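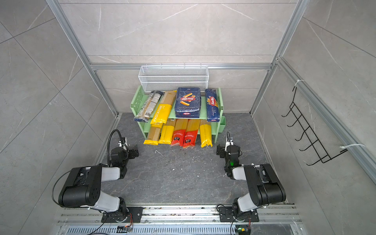 4. Teaching the shelf positions

Do this section only after both arms have been homed. If you skipped homing because the arms "looked straight," go back. Straight to the eye can still be 3 degrees out at the base, and you will see every bit of that at the gripper.

4.1 Switch off motor power and leave the controller on. Hold each arm before you cut the power - they drop.

4.2 Move the left arm by hand to its rest pose, gripper near the front corner of the rack. Press Save. Repeat for the right arm.

4.3 Check the cable loop on the left arm. It should stay slack through the whole swing. Tadeo Salinas swears by tying it down to the joint. I have replaced one cable that way and don't plan to replace another.

4.4 Turn motor power back on and run the Uvero reach test at speed 21. The software suggests full speed. Ignore it.

4.5 Teach one pick point per package. Start with a box, which has flat sides and forgives a bad grip. Leave the long spaghetti packs for last.

Note: The Uvero manual claims one pick point works for "all similar items." I don't believe it. A bag sags differently every time you put it back, and a bag lying at an angle is not the same job as a box standing up.

Note: If a saved position reads above 3,501 on the base joint, the arm was homed facing the wrong way. Repeat section 3.

CAUTION: Keep hands out of the enclosure while motor power is on. The stop button cuts power to the arms, so whatever they are holding comes down too.

CAUTION: Sweep the floor before each run. Crumbs get into the rail slots, and the circuit boards sit right under the arm mounts.

4.6 Run each pick point several times before you save the set. One good grab proves very little. Brenda Espinoza keeps the working sets in the shop's Nedard folder; copy yours there under a new name and leave hers alone.

Go on to section 5 for two-arm moves.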